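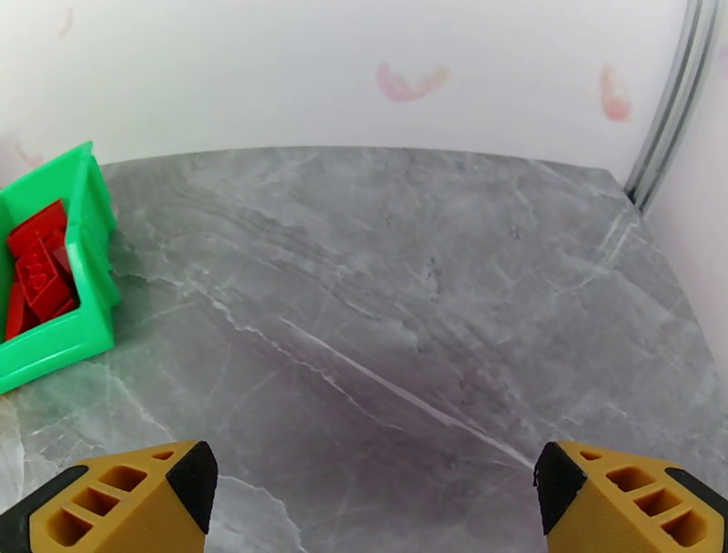 # Parri Daily Surface Cleaner

**Item 437. Made by Hurnar. Sold in a 15 oz spray bottle and a 48 oz refill.**

Parri is a ready-to-use cleaner for tabletops, counters, and shelves. It takes off fingerprints, food film, pencil marks, and the dull haze that other cleaners leave behind. It has no bleach, ammonia, vinegar, or citrus in it. The pH is neutral, so it can be used every day on polished marble and other stone that acid would etch, and also on printed stone-look surfaces.

It is a cleaner only. It does not seal, wax, polish, or disinfect. If you need a sealer for natural stone, see Bolard Stone Sealer further down.

## Sizes and ordering

| Size | Order code | Sold as | Notes |
|---|---|---|---|
| 15 oz spray bottle | 437-S | Single or case of 6 | Trigger included |
| 48 oz refill | 437-R | Single or case of 4 | No trigger, screw cap |
| Replacement trigger | 437-T | Pack of 3 | Fits all Hurnar spray bottles |

The refill is the same strength as the spray. Do not add water to it. A 48 oz refill fills the spray bottle three times with a little left over.

Cases can be mixed by scent but not by size.

## Scents

- Unscented
- Cucumber
- Black tea

The unscented version has no masking fragrance. It has a faint soapy smell when sprayed, which goes away as it dries. The black tea version is very slightly tan in the bottle. It does not stain, but we recommend the unscented one for white grout and for unsealed pale stone.

The lavender scent was dropped last December. We have no stock left and don't plan to bring it back.

## Where to use it

Parri is suitable for:

- Polished or honed marble, granite, travertine, and limestone
- Engineered quartz
- Solid surface and laminate tops
- Ceramic and porcelain tile
- Sealed or painted wood
- Stainless steel, aluminum, and powder-coated metal
- Hard plastic, including storage bins, trays, and toys (rinse anything that goes in a child's mouth)

Do not use it on:

- Bare or oiled wood
- Leather or suede
- Screens with an anti-glare coating
- Cooktops or oven doors that are still warm
- Soapstone that has been finished with mineral oil, as it will lift the oil

If you don't know what your tabletop is made of, try a patch underneath the overhang or at a back corner. Spray it, leave it for a minute, wipe it dry, and look at it the next day in good light.

## Directions

1. Clear off crumbs and grit with a dry cloth or a soft brush. Grit dragged under a wet cloth is the most common cause of fine scratches on polished tops.
2. Turn the nozzle to SPRAY.
3. Hold the bottle a forearm's length from the surface and spray lightly. Two pulls of the trigger will do a place setting.
4. Wipe with a folded microfiber cloth. Turn to a clean side of the cloth when it starts to smear.
5. Buff dry with a second cloth.

On counters where food is prepared, wipe once more with a cloth dampened with plain water, then dry.

For dried-on spots, spray and wait five minutes before wiping. For crayon, candle wax, or sticker glue, lift what you can with a plastic scraper first. Parri will take off the residue but it will not dissolve a thick layer.

### Dark and glossy surfaces

Streaks show most on black and dark gray gloss. If you get them, use less. Spray the cloth and leave the surface dry. If streaks still show, the cause is often old polish. It can take three or four cleanings before all of it is gone, and the cloth will come up gray or yellowish until then.

### Veined and patterned stone

Veins in natural marble can be a little softer than the stone around them, and a worn top may have shallow dips along them. Wipe along the vein as well as across it so that liquid doesn't sit there. On a printed pattern there is no difference and you can wipe in any direction.

Rings and dull spots left by lemon juice, wine, or vinegar on natural marble are etch marks. The surface itself has been changed, so no cleaner will take them out. They have to be repolished by a stone shop.

## What's in it

Water, decyl glucoside, sodium gluconate, propanediol, phenoxyethanol, and fragrance (scented versions only). Plant-based ingredients make up 94 percent of the content other than water.

The full safety data sheet is packed with every case and can be requested by mail with single bottles. Keep out of reach of children. If it gets in the eyes, rinse with water for 15 minutes and call a doctor if they still sting. Do not mix with other cleaners.

## Storage and shelf life

Keep the bottle upright with the nozzle turned to OFF. Store between 40 and 95°F. If it freezes, let it thaw at room temperature and turn the bottle over several times. It may look cloudy at first.

Unopened, it keeps for two years from the date stamped on the shoulder of the bottle. Once opened, use it within a year. Bottles that have been refilled should be rinsed out and dried now and then, and the dip tube checked for lint.

The bottle and refill jug are both HDPE (2). The trigger has a metal spring in it and most curbside programs won't take it, so keep it for the next bottle.

## Goes with

**Stesemberg Cloths.** Microfiber, hemmed, 12 by 12 inches, pack of five. The pile is longer on one side: use the long side for wiping and the short side for drying. Wash warm without fabric softener.

**Bolard Stone Sealer.** For natural stone only. Clean the stone with Parri, leave it to dry overnight, then apply the sealer. After sealing, wait 48 hours before using any cleaner on it. Do not put Bolard on quartz, laminate, or solid surface. It can't soak in and will dry to a sticky film.

## Questions we get

**Is it safe around pets?**
Keep them off the surface until it is dry. After that there is nothing further to do.

**Can I use it on the floor?**
You can on small spots. For a whole floor it takes too much liquid and gets expensive, and a wet patch is slippery until dry. We don't make a floor version at present.

**Does it kill germs?**
No. Wiping with any soap-based cleaner removes a good deal of what is on a surface, but Parri isn't registered as a disinfectant and shouldn't be used as one. If you need to disinfect, clean with Parri first, rinse, dry, and then use a product that is labeled safe for your surface.

**My trigger stopped spraying.**
Take it off and pump warm water through it. If it still sticks, write to us with the date stamp and we will send a new one.

**Will it take the shine off my table?**
It won't take the shine off polished stone. A waxed or polished finish on top of the stone may get duller with regular cleaning, as the wax comes away a little at a time.

**Why did the label change?**
The older label said "marble cleaner" and people thought it couldn't be used on anything else. The formula is the same.

## From customers

"Used it on the gray tops in our break room for a year. No film. The cucumber is stronger than I expected so we went back to unscented." *Pranab Haque*

"Works fine on my limestone sill. The refill jug glugs when you pour it, use a funnel." *Tania Marikar*

"Good on the tables, not so good on the glass cabinet doors, I had to go over those twice." *Benjamín Fuentealba*

## Shipping and returns

Orders placed before noon go out the same working day. Refills ship by ground only. Unopened bottles can be returned within 30 days. If a bottle leaks on the way to you, keep the packaging, take a photo of the cap, and send it to customer service. You don't need to mail the bottle back.

For case pricing, contact Shiuli Weerasinghe in trade sales. For technical questions, including surfaces that aren't on either list, contact Shafiq Hettiarachchi and include the name of the maker if you have it.

Page updated 4 August 2026.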